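**FOR RELEASE SEPTEMBER 2019**

**Malow opens second coffee bar in Cleltley. Short menu, glass cups, early hours**

CLELTLEY - Malow Coffee opens its second location this month at 27 Rengifo Street, former shoe repair shop, next to the bus stop. Doors at 6 a.m. Coffee only for the first two weeks, food to follow.

The new place is small. Counter, a bench along the window, standing room. White countertop the whole way down, same as the first shop. Orders get taken at one end and picked up at the other, so the line doesnt double back on itself the way it does at the old location (we know, we've heard).

Opening menu:

- Espresso, short or long
- Ullum, the house dark roast, black or with milk
- Filter, mornings only, until it's gone

No syrups. Oat milk on request, no extra charge. Cups for staying in are clear glass, which regulars at the first shop have been asking for since we tried them out at the spring market. Paper for takeout. Bring your own cup and it's 50 cents off, any size that fits under the spout.

"People want to see what they're drinking," said owner Octavio Echeverri. "Ullum is a dark coffee. Put it in a white mug and it's just brown. In glass it looks like something. Also I got tired of chipped mugs."

Head of coffee Brayan Pacheco set the recipe for the new bar. Three weeks of testing, a lot of it poured out. He settled on a slower pour and a slightly coarser grind than the first shop uses, so expect a softer cup. Regulars may notice. Feedback welcome, he reads the cards.

"Same beans, diffrent water down here," Pacheco said. "I had to start over on the grind. Took longer than I told Octavio it would."

The first 400 customers get a free short espresso, one per person, stay-in only. No coupon, just ask at the counter. When they're gone they're gone.

Beans sold by the bag from opening day, whole or ground. Ullum plus one other that changes. Second coffee not confirmed at press time, call the shop.

Food starts after the first two weeks: rolls, a plain cake, maybe a soup once it gets cold. Evening hours under discussion, decision by November.

Parking: none out front, loading zone. Two-hour spaces behind the pharmacy.

Press visits welcome after 10 a.m., when the rush is over. Please call ahead. Ask for Octavio.
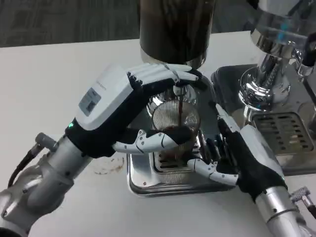

*Malow News, No. 3*

Dark coffee going into a clear glass over the slotted drip tray. Chrome espresso machine at right. Free for press use, please credit Malow Coffee, Cleltley.

\###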